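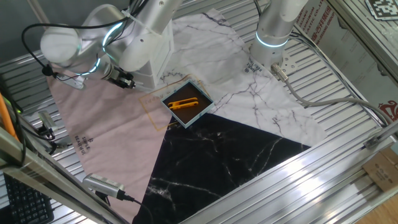 Lesel printed backdrop sheets: pink, white marble, black marble

Home Shop Reviews How-To Contact
Search this site Enter keyword Go

I've been using these printed sheets as table covers since May and I like them so much that I went back for a second set! I bought the pale pink one first for taking pictures of small things I sell (clips, trays, little desk bits), then added the two marble patterns, and now all three live on the table, overlapping each other.

The ridged metal slats on my worktable are great for bolting things down and terrible for everything else. Small parts drop into the grooves and pens skip. A sheet over the top fixes both. I can put a shallow tray anywhere and it sits flat, and an orange clip in a dark brown tray really pops with the pink behind it.

The black marble is my favorite of the three. The white veins are thin and branching, and from a normal standing height it's pretty convincing. The white marble has gray veining and is softer to look at, a nice choice if you want the background to stay out of the way. Pink is the cheerful one, and it has "SIMPLE BEAUTIFUL" printed on it in dark lettering. I wasn't sure about the words at first (I'd have ordered it plain), but I've grown fond of them, and a tray or another sheet covers them up fast if you need a clean patch.

I tried the Getaseo vinyl mat before this. It's thicker and it does lie flatter out of the package, but it was shiny enough under my lamp that I gave up on it. With the Lesel sheets, leave them under a few heavy books overnight and the curl mostly goes away. I'd still tape down the corners if you slide things around a lot.

Cleaning has been easy so far, just a damp cloth. I did get a small crease in the white marble by folding it on a Wednesday when I was in a hurry, and it never fully came out, so roll them! Mine go in a cardboard tube that holds up to 8 sheets.

My score is 4 out of 5. I'd love a wood pattern next, and a pink one without the writing.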